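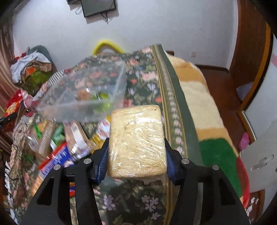
Celarum Football Club wishes to share with supporters the arrangements for the coming season. The changes affect tickets, travel, food and the junior program, and each is set out in a separate post in this thread. Supporters asked most often about food, so one point comes first: snacks brought from home are welcome at all league matches, and a slab of something pale, cake or bread perhaps, in clear plastic wrap will pass the bag check without difficulty. Glass bottles and cans will not. Please read to the end of the thread before writing to the club office, as most of the questions received in July are answered in it.

Season tickets. Renewals are open to all current holders. Your seat is reserved until the renewal window closes, after which it will be offered to the waiting list in the order in which names were added. The club will not hold seats past the closing date, including for holders who have told a steward or a member of staff in person that they intend to renew. A renewal is complete when payment has been received and a confirmation message has been sent to you.

If you do not receive a confirmation within a day, check the address we hold for you. A number of accounts still carry addresses from the old ticket system. These can be corrected at the ticket window or through your online account, under "My Details."

Prices. Adult season tickets in the East and North stands are unchanged. The West Stand rises slightly, following the work on the roof. Junior and senior rates are unchanged in every part of the ground. Holders who moved stands last season will be charged the rate for the seat they hold now.

Payment may be made in full or in 6 equal installments. There is no fee for paying in installments. If a payment is missed, the ticket is suspended until the account is brought up to date, and matches played during the suspension are not refunded.

The first team. Marietjie Mahlangu continues as head coach and has signed an extension to her contract. Kgomotso Coetzee joins her staff as assistant coach with responsibility for set pieces. Coach Coetzee was previously with Broltetti, where he worked with the reserve side and then the first team.

Coach Mahlangu has asked us to pass on the following: "We gave away too many goals from corners and we lost points we should have kept. The players know it. We have spent most of the summer on it and we will go on working on it. I would ask supporters to be patient with us in the first few matches while the new marking settles down."

Squad news. Kagiso Hendricks will captain the side. He takes over from Tshepo Mathebula, who has stepped down from the captaincy at his own request and remains an important member of the squad. Both players met with the coaching staff before the decision was made public. The club thanks Tshepo for four seasons as captain.

Tshepo is recovering from a knee operation and will miss the opening matches. No return date has been set. The club will give an update when the medical staff are ready to do so and will not comment on reports from other sources.

Two players have left the club by mutual agreement and one has gone on loan to Hijazi until the winter break. Squad numbers will be published once registration closes. Supporters who wish to have a name and number printed on a shirt are advised to wait for that list, as printed shirts cannot be exchanged.

Preseason matches. The home friendly against Vorbridge will be played with the East Stand open and the other stands closed. Season tickets are not valid for this match. Admission is by cash or card at the East turnstiles, which open at 5:30 p.m. for a 7:00 p.m. kickoff. Seats are not numbered.

The away friendly at Broltetti is no longer open to visiting supporters, following a request from the host club about its stadium works. Anyone who bought a coach seat for that trip has been refunded in full to the card used. If you paid in cash, bring your coach slip to the ticket window.

Training session open to the public. The first team will hold one open session on the main field before the league season begins. Admission is free, but a ticket is required. Up to four tickets may be reserved on each account. Players will come to the front of the East Stand afterward to sign shirts and programs. Please understand that they may have to leave before everyone has been reached.

Getting to the ground. The shuttle bus from the train station will run for all league matches. The first bus leaves two hours before kickoff and the last leaves 16 minutes before. Return buses begin at the final whistle and continue until the line has cleared. The fare is paid on boarding, and season ticket holders ride free on showing their card.

The north parking lot has 50 spaces set aside for supporters with disability permits. These must be reserved by noon on the day before the match. The lot fills early for derby matches, and cars without a reservation will be turned away at the gate. Street parking on the school side of the ground is for residents only, and the city does tow.

Entry and bags. Bags larger than a standard sheet of paper may not be brought into the ground. There is no bag storage on site. Medical bags and bags for infants are exempt and should be shown to a steward at Gate 4, where a separate line is in place. Umbrellas must be of the folding type. Flags are welcome if the pole is plastic and no longer than your arm.

Food at the ground. The kiosks behind the North Stand have been rebuilt and will serve hot food from the time the gates open until the 70th minute. The tea bar in the West Stand returns. Water refill points are in place at both ends of the East Stand, and empty plastic bottles may be brought in for this purpose. Several supporters wrote to us about the price of hot drinks. Those prices have been held at last season's level.

Conduct. The club received complaints last season about language directed at visiting players and at the assistant referee on the East side. Stewards have been instructed to give one warning. A supporter who continues will be asked to leave, and the season ticket may be withdrawn. Complaints can be made during a match by text message to the number printed on the back of every seat. You do not need to give your name.

Smoke devices are prohibited in every part of the ground, including the lines outside. The league fined the club on two occasions last season. A third offense is likely to lead to the closing of a stand.

Junior program. Heather Kerr has been appointed head of the junior program and began work in July. There are 40 places in the under-12 group and the same number in the under-14 group. Players who were registered last season keep their places if the form is returned on time. New players will be invited to a trial morning, and parents will be told the result by letter within two weeks.

Fees for the junior program cover coaching, insurance and one training shirt. They do not cover boots or shin guards, and both are required from the first session. Families who would find the fee difficult should write to Ms. Kerr directly. These requests are handled in private and do not affect selection.

Ball kids for home matches will be drawn from the under-14 group on a rotation. Parents do not need to apply. Each child chosen receives two seats in the North Stand for family members on that day.

Television and kickoff times. The league has moved our opening home match to an evening kickoff for broadcast. Further changes are expected through the season, usually with roughly a month's notice. Please do not book travel that cannot be changed until a kickoff time is marked "confirmed" on the fixture page. The club cannot refund train fares or hotel rooms when a match is moved.

Postponed matches. If a match is called off before the gates open, your ticket is valid for the new date. If it is stopped before halftime, the same rule applies. If it is stopped after halftime, the league decides whether it will be replayed, and we will write to all ticket holders once that decision has reached us.

Office hours. The ticket window is open from 10:00 a.m. to 4:00 p.m. on weekdays and from three hours before kickoff on match days. The telephone line keeps the same hours. Messages sent to this account are read during office hours only, and account details should not be posted in replies.

A correction to the earlier post on parking: reservations for disability permit spaces may be made by telephone as well as online. The deadline of noon on the day before the match is the same for both.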